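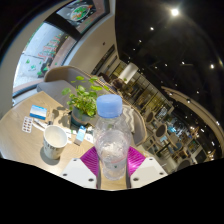 Agnese Rimkutė
Project coordinator, Brisel Reading Rooms

Monday, June 26, 2023

Dear Ms. Sarpong,

I send you the report for the second part of the grant. The work is mostly on schedule, with one delay which I explain below.

The reading room in Lamptey is open since spring, five afternoons a week. We have now 957 books on the shelves, of which 600 came from your funds. The rest was given by two schools. Adom Kwofie made the catalog and it is finished, except for the picture books, where many have no author written on the cover.

The evening classes for adults started with 7 learners. Two of them stopped when the planting season began, and they asked to come back in September. Elikem Agyeman teaches the group and keeps the places for them. He would like to have a second level, but for this we need different textbooks. The ones we bought are too easy after the first weeks.

The delay is in Idutar. The roof of the room was repaired, but the electricity is still not connected and the company did not give us a date. I do not want to move the books there before the lights work. They stay in boxes in our office.

From the budget for transport 79 dollars are left. I ask your permission to use this money for the textbooks. Receipts are with Akua Aryee, who will send them to your office separately.

With kind regards,
Agnese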